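Funda nórdica Bileo de algodón percal, cama de 150

Compré esta funda en mayo de 2024 para sustituir una de microfibra que daba demasiado calor. La he usado desde entonces alternándola con otra de Werarer, así que puedo comparar las dos.

El tejido es fino y algo rígido los primeros días. Después del tercer lavado se suaviza bastante, aunque sigue teniendo ese tacto seco del percal. A quien le guste el satén no le va a convencer. Para dormir en verano me parece mejor que la de Werarer, que es más gruesa y se pega un poco.

El cierre es de botones, ocho en total, y están bien cosidos. Habría preferido cremallera – con los botones siempre queda algún hueco por el que asoma el relleno – pero no se ha soltado ninguno.

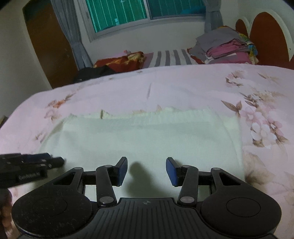

En cuanto al lavado, la etiqueta permite hasta 60 grados. Yo la lavo a 40 y no ha encogido de forma apreciable. Se arruga mucho, eso sí. Si se tiende bien estirada se puede usar sin planchar, pero no queda como en la foto de la tienda.

Las dos fundas de almohada que vienen en el juego son justas. En una almohada de viscoelástica alta cuesta meterlas y la solapa no llega a cubrir el extremo.

Pagué 51 euros con el envío incluido. La de Werarer me costó 20 menos, y se nota en las costuras.

Lo mejor: fresca, buenos acabados, no hace bolitas.
Lo peor: las arrugas y las fundas de almohada.

La volvería a comprar, aunque esperaría a las rebajas de junio.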